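An Open Day at the Filtevholm Glassworks

The bus from Flandville drops you at the bottom of a hill and the glassworks is at the top of it, which I assume was somebody's idea of a filter. Only the committed arrive. By the time I reached the gate I was committed mainly to sitting down, but the chairs were all in the tea tent and the tea tent was all the way around the back, past the sand.

Filtevholm opens its doors to the public once a year, in May, and the rest of the time you have to take it on trust that glass is being made in there. The place is over 100 years old and looks it from the road: a long brick shed, a chimney that leans a little toward the parking lot, and a newer office building with the sort of windows you'd hope a glass company would be too proud to buy. I had wanted to go for ages. My kitchen is full of pressed glass from yard sales, most of it ugly, and I felt I ought to see where ugliness of that quality comes from.

You pay at a folding table and get a sticker. Mine said VISITOR in case I lost track. Then you're sorted into tour groups by the color of the sticker, and I was yellow, and yellow had just left. The next yellow was in 15 minutes. I spent them looking at the sand.

The sand is better than it sounds. It sits in open concrete bays, very white, with a sign asking you not to climb on it. Next to it are the bays of cullet, meaning broken glass waiting to be melted again, and these are the first really good thing on the tour. One bay of clear, one of amber, one of green, heaped higher than my head and making small settling noises. A child in our group asked if it was treasure and was told it was mostly jars.

From there you go in by a side door and the heat gets you in the face. I'd been warned to wear closed shoes, and I had, but no one had said a word about my wool sweater. The furnace hall is one big room with a raised walkway down one side, and visitors stand up there behind a rail, in the part of the building where all the hot air goes. We learned that the furnace is never allowed to go out, not at night, not over the holidays, and that relighting it is a business of many days and much bad temper. Our guide had the flat, happy voice of a person who has explained this many times and still thinks it's the best fact in the world. It might be.

Below us they were pressing bowls. I had expected blowing, with the long pipes and the cheeks, and there was a little of that in a corner for the benefit of people like me. But the real work at Filtevholm is pressing. A blob of orange glass gets dropped into an iron mold, a plunger comes down, the plunger goes up, and there is a bowl where the blob was. The whole thing takes less time than buttering toast. I watched it over and over and never once caught the moment it turned from one thing into the other.

The molds have their own room, cooler and much quieter, and this is where the tour should end, because you could leave me in there. Shelves to the ceiling, each mold rusty on the outside and polished like a mirror within. Some haven't been used in decades. They're kept because a department store might one day want celery dishes again, and Filtevholm intends to be ready. 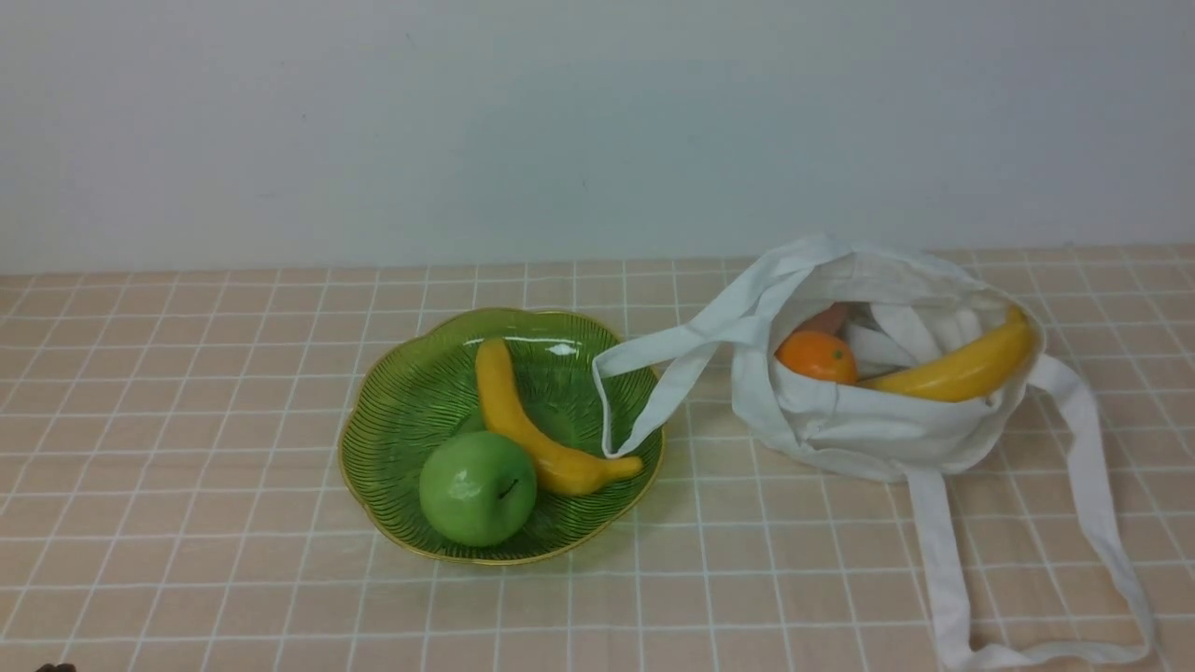 The company's one brush with fame was a line called Godoy, brought out when everyone's aunt was entertaining. It had a full page on the wall of the mold room, framed, with a lot of text about gracious living. Godoy came in colors named after fruits that were never that color. The guide was careful to say it had sold very well. A woman behind me said her mother had owned the whole set and had been afraid of it.

After the molds comes the annealing oven, a tunnel the finished pieces ride through slowly so they cool without cracking. I'm sure it's vital. As something to look at, it's a long metal box. We stood beside the long metal box and nodded. Somebody took a video.

Then a stretch of corridor that smelled of floor polish, and the inspection benches, where each piece is held up to a lamp and either passed or dropped down a chute back to the cullet. They let two people from each group have a try at this. I was one of them, on the strength of standing nearest. I passed everything. I was shown that I had passed a dish with a crack running right across the foot, and my dish was taken away and sent down the chute with a crash that I felt personally.

The machine that runs the cutting and edge grinding was built by a firm called Catus, and it was off. A printed card said it was undergoing scheduled maintenance. The timing seemed unlucky for the one day a year that people come to see it, and the guide filled in by describing what it would sound like. (Loud.)

You come out, naturally, through the shop. The shop is divided into firsts and seconds, and the firsts half was empty of customers while the seconds half had a line. Seconds have bubbles, or a wobble, or a seam you can feel with your thumb. I went in swearing I'd buy nothing and came out with a pair of sundae dishes and a butter dish with no lid. The lid, I was told, hadn't been available for a while. I asked how long a while was and was given a bag.

The tea tent did turn out to have chairs. It also had a rhubarb cake I would walk up that hill for again, and a display by the local school on the history of the window, which had clearly started with ambition and run short of cardboard somewhere in the Middle Ages. The tea came in paper cups. I'll leave that there.

A few practical things if you're thinking of next year. Get there early, because the afternoon tours are packed and the walkway is narrow. Parking is free but it's a field, and it had rained. Strollers can't go up to the furnace, though there's a video of it playing in the office lobby. Dogs are not allowed, and the bags from the shop are thin, so bring a towel or an old newspaper to wrap things in. The last bus back leaves at 5:10, from the other side of the road from where you got off, and it doesn't wait for people who are running downhill with a butter dish.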